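Progress report no. 2, hand control software
To: Arbridge programme office
From: Erasto Temba, Sinaga
Date: 11/18/25

Short one this time, sorry, we are in the middle of a rebuild. Full tables to follow with the finance return.

Where we are

Control layer is done bar the tidying. Both hands now run off the same driver, Forkia, and the old left/right split in the code is gone. That was two copies of nearly the same thing and every fix had to go in twice. Finger commands and thumb commands go out in one message now. Before, the thumb lagged behind the fingers and the planner had to wait for it. Przemysław did most of this and wrote the tests as well.

Wrist view is now an input to perception in its own right. Up to April we only used the head view and the cube went missing from the estimate whenever a hand came across it.

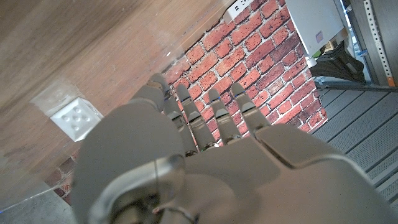
Fig. 1. Wrist camera view, fingers open, cube on the table to the left of the thumb.

Two things still wrong with it. First, the segmenter was trained on a plain background and takes the mortar lines in the brick for edges of fingers. Masking with the hand model gets rid of most of it. Second, timing. Wrist stream and joint readings are stamped by different clocks and we have been lining them up by hand, which can't go on. Fix is written, not merged.

Perception, cube pose

Pose estimate is good when at least two faces are showing. Poor otherwise. Error on the 46 test recordings is down since the last report but I don't want to put a figure on it until the clock fix is in, as some of the error is probaly just timing.
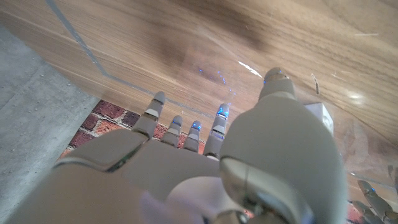

Reflections are the main headache and have eaten more time than planned. The detector looks for small bright blobs as a first pass, and the clear sheet over the wood gives it plenty: the blue fingertip lights come back as a scatter of tiny dots, and there is a white streak of glare just above the thumb tip. None of those are objects but all of them got through the old filter. New filter throws out anything that moves with the fingers. Works for the dots, not for the glare, which stays put. Next try is comparing the wrist and head views and dropping whatever only turns up in one. Occlusion by the thumb is a seperate job, we keep the last good pose for 15 camera ticks and then give up.

Planning

Reach planner handles both arms together now. It treats the taped rectangle as the work area and will refuse a target outside it. Planning time was the complaint in your last review. Cut a lot by caching the arm poses we use most.
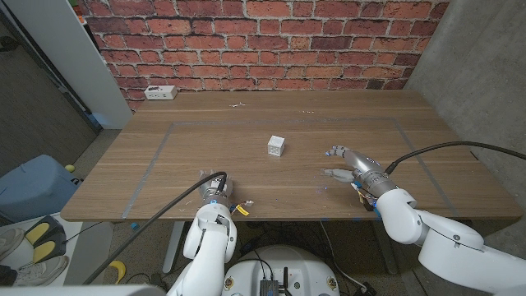 Still slow when both hands want the middle of the area at once. Planner gives priority to whichever asked first, crude but safe. Buseo have offered their scheduling code and we will look at it once the licence wording is agreed. No extra cost to the grant.

Tooling

Replay tool is in daily use. Load a recording, step through it, see what the planner thought at each step. Log format changed once more, last time I hope. Converter for old logs is in the repo.

Slipped

Grasp planner. Was due this period, now next. Clock problem has to be sorted first or we would be tuning against bad data. About 12 working days behind on this item, the rest is on plan.

Needed from you

Yes or no on moving the unspent travel money to compute. Przemysław Żak has sent the form.

Next period: merge clock fix, rerun all the test recordings, glare filter, first grasp planner build.

E. Temba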